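thread on the grasp stuff since a few people asked after Thursday's group meeting. typing this on a bus so bear with me

1/ short version: we stopped randomizing everything in sim and only randomized the things the policy was getting wrong. fewer variations, better transfer. that's the result. the rest is how we got there

2/ background. task is peg pickup. wrist view in, gripper motion out. trained all in sim (our own setup, called Irnow, no you can't have it yet, license stuff). then same policy on the real arm, no fine tuning, no real images at all

3/ the usual recipe is you throw the kitchen sink at it. colors, lights, textures, camera wobble, friction, table height, all at once. we did that for months. call it the Kruger config, after the street the old office was on

4/ Kruger config was ok. not great. it would hover over the peg and sort of dither. fingers open, fingers half closed, open again. Armelle Jacquet called it "shy" and now that's the word in the logs, there is a column named shy

5/ so Armelle's idea: before adding any more randomness, find out what the policy is even looking at. take one frame, change one thing, see how far the action moves. do it for every thing you can change. dumb and slow and it works

6/ we ran it on 634 frames from sim rollouts. each frame gets re-rendered with one knob turned, everything else pinned. then you just rank the knobs by how much they push the action around

7/ my bet was peg color. wrong. color did almost nothing. table texture, also close to nothing. I'd spent all of July on table textures lol

8/ top of the list by miles: shadows. specifically the gripper's own shadow on the table. second was the camera tilt, third was peg height above the fingertips

9/ makes sense if you think about it for ten seconds. the gripper is in every single frame. its shadow is in nearly every frame. with one fixed light the shadow's shape tells you how high you are, so the policy reads height off the shadow and ignores everything else. then you go to a real lab with overhead panels and the shadow is gone or there are 3 of them

10/ and the Kruger config did move the light!! but only a little, and we sampled brightness way more than direction. so the shadow got lighter and darker but stayed in the same place. the shortcut survived

11/ new config is named Usari (dont ask). light direction sampled over the whole upper half. sometimes two lights, sometimes no shadow at all. camera tilt a bit wider. peg height wider. everything else: fixed. one peg color, one table, one gripper color

12/ people hate that last part. "you fixed the table??" yes. it's one pale table. the probe said it didn't matter for this task so we left it alone. might matter for yours, run the probe

13/ numbers. 80 real trials each config, same arm, same pegs, same person resetting. I'll put the table in the writeup but Usari wins clearly, and training needed 200 fewer sim hours wich I care about more than I should

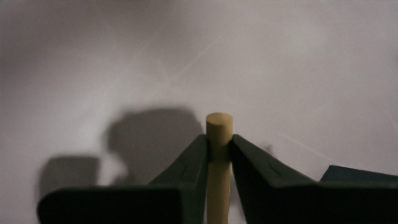
14/ the probe works best on frames near closure, because that's where a small error in height costs you the grasp. so that's where most of ours come from. take one with the fingertips up against the peg just under its top: only a little of the wood sticks out above them, and off to the left is that big blocky soft shadow on the table, way larger than the peg. if you were a lazy network which one would you use. change the light, that blob goes somewhere else, and the old policy's height estimate goes right along with it

15/ things that did not work: masking the shadow out (policy found the mask edge and used that instead, incredible). turning shadows off completely (fine on the real arm until someone leaned over the table). also tried adding a depth input, helped some, but we wanted color only

16/ caveats. one task, one gripper, round pegs. the probe only tells you about knobs you thought to build. if the renderer can't do it you won't see it. and turning one knob at a time misses combos, we know, Tivwood has a version that does pairs but it's slow and I havent tried it on this

17/ q from the meeting: could you just look at attention maps. we did, first thing. they lit up on the gripper and told us nothing, it's always the gripper. changing the picture and watching the action was a lot more use

18/ writeup when Armelle is done with her edits. probe code comes out with it, it's small. my stop, bye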